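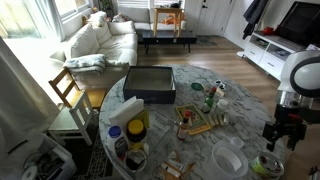

The marble-topped table was meant to be the nice one. When we moved in I said it would hold a plant and possibly a bowl of fruit, and that all the eating would happen in the kitchen. That lasted until the first time somebody ate toast on it. Now it is where everything lands when I clean out the kitchen, and in August I cleaned out the kitchen.

I do this once a year. The method is simple. I take every jar, can, bottle and packet out of one cupboard, carry the lot to the living room, put it on the round table and decide about each thing in the daylight. The kitchen has one window and it faces the neighbor's wall, so I can't read a date on a lid in there without holding it up to the stove light. The living room is bright until late afternoon.

I did the sauces and jars first this year. It's the worst cupboard and I wanted it over with.

The trouble with sauces is that they are bought for one recipe. You need a spoonful of something, the store sells it by the bottle, and the rest moves to the back of the shelf. The small reddish-orange one with the red cap is a case like that. I was sure I had finished it last winter. There was a green bottle with a red cap too, and I had been reaching past it for months to get at the oil.

I have three rules. If I've used it since last summer and it's in date, it goes back. If it's in date and I haven't used it, it goes in a box on the counter and has to be in a meal within the month. If it's out of date, the contents go and the container gets washed or recycled. I used to have a fourth group for things I felt bad about, and that group went back in the cupboard every year untouched, so I dropped it.

The jar with the yellow lid went straight back. We go through one of those every few weeks and I would notice if it was gone. The open clear jar took longer. I should label things when I open them. I have a roll of tape and a marker in the drawer for exactly that purpose, and I used them twice.

My sister-in-law, Anitha Amin, keeps the tidiest pantry I know, and she says the trick is to own fewer shelves. She took one out when they moved to Mivport and never put it back. I thought about doing the same. Then I remembered that my shelves are screwed into a wall that crumbles when you look at it, and I left them where they were.

She also told me to write a list of what I have and tape it inside the door. I did try this. I used Pridis, the list app my office has us all on, and typed everything in one evening while the cupboard was empty. It gave me a total of 908 grams of lentils across four bags, which was useful to know. I had been about to buy more. The list was wrong again within a week. Nobody else in the house opens the app, and I stopped opening it too. The paper version inside the door has done better. It has a pencil on a string.

Lids are their own problem. I had a dark green one lying on the table through the whole job and I kept picking it up and trying it on things. I keep all the spare lids in a shallow drawer and most years there are more lids than containers. I don't know how this happens. This time I went through the plastic containers and matched every one to a lid before putting anything away. The ones with no match went into the recycling that same afternoon, before I could think of a use for them.

I was stricter about empty boxes too. I like a good box. I will keep a sturdy dark one with a pale lining for years on the grounds that it will be right for something, and then when I need to mail a present I go out and buy a box. The rule now is that an empty box has to be given a job on the day it comes out of the cupboard. The long one now holds tea bags, stood up in rows, and it fits on the shelf above the kettle with an inch to spare.

Once the shelves were bare I washed them with warm water and a bit of dish soap and left the doors open to dry. I had shelf paper from Mirnell, the hardware place near the station, left over from the bathroom cabinet. There was enough for two shelves and most of a third. The third has a bare strip along the back, and I put the flour in front of it.

Then everything went back in, and this is the order I used. Cans at the bottom, with the labels facing out. Sauces and oils on the middle shelf on an old baking tray, so that when one drips I can lift out the tray and rinse it. Jars above that. Packets go in a basket on their ends, like files. Baking things at the top, where I need the step stool, and that suits me fine because I bake at Christmas and not much in between.

The whole cupboard took me a morning and part of the afternoon, with a stop for lunch. Lunch was rice with things that had to be used up. It was better than I expected and I would make it again, although I couldn't tell you the quantities.

I had 6 items in the use-it-this-month box by the end, and I wrote them on the kitchen whiteboard. We have done four so far. The coconut milk went into a curry from the Thevar cookbook, an old spiral-bound thing my mother gave me with half the pages stained. The capers went on fish. Two kinds of mustard got combined in a salad dressing. The tin of chestnuts is still waiting for somebody to have an idea.

Cleaning the table afterward is easy enough, as long as you do it right away. Anything orange or red needs to come off with a damp cloth before it sits, and anything oily gets a drop of soap and then a dry towel. I keep a stack of napkins out while I'm working and wipe the bottom of each bottle before I put it down. It saves having rings to scrub later. The gray in the pattern hides a lot, so I run my hand over the top at the end to find the sticky spots.

The spice drawer is next. I have put it off because the spices are small and there are a great many of them, and I know for a fact there are three open packets of cumin. I'll bring them out to the same table, and this time I'll put the tape and the marker out first.

If anyone has a good recipe for chestnuts that doesn't involve a turkey, please leave it in the comments.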